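4.2 Novelty claims and recall

Trade writing on advertising treats novelty as a cause of recall. The claim is repeated so often that few campaigns bother to test it, and those that do tend to test it badly. Our reading of the Helis tracker, which covers 3655 finished campaigns, gives us little reason to believe it in its strong form.

The first problem is the label. Helis asks agencies to mark their own campaigns as "new format" or "standard format." An agency that has just sold a client on a new format has every reason to tick the first box. We had two coders re-mark 400 campaigns without seeing the agency's answer, and they moved 92 of them from "new" to "standard." Most of these were plain display ads with a small animated element. Calling that a format seems generous to us.

The second problem is spending. New-format campaigns in the tracker come with larger launch budgets, and recall was measured while those budgets were still being spent. Lacson (Angelica Lacson, personal communication, 7th March) suggests that the gap would shrink if recall were asked again in September, once the launch money was gone. We think she is right, but the tracker has no second wave, so her point stays a guess — a better guess than the one it replaces.

The third problem is the choice of comparison. The Meltura case is cited in nearly every agency deck we collected. It sets a new interactive unit against a static banner that had already run for a full season in Flutavville. A worn-out ad is an easy thing to beat. We would want to see the unit set against a fresh static banner with the same budget, and we could find no such test.

Rendered images raise a related question, as their makers often present them as new in themselves. We saw no sign in the tracker that viewers sort ads this way. Figure 2 shows a machine and some tableware on a wooden table. 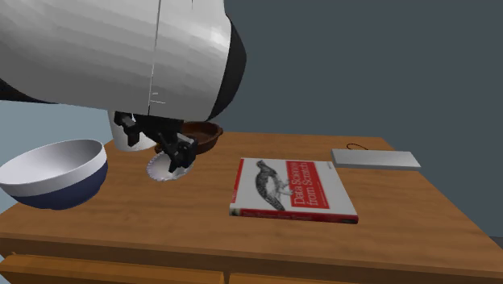 4.3 Limits of the re-marking exercise

Our coders worked from stored copies of the ads and could not see where on a page each one had run. Some units that looked standard in storage may have behaved differently in place. The Sison archive keeps full page captures, but only for clients who agreed to it, and we did not want to swap one skewed sample for another. The re-marked labels should be read as stricter than the agency labels, with errors of their own.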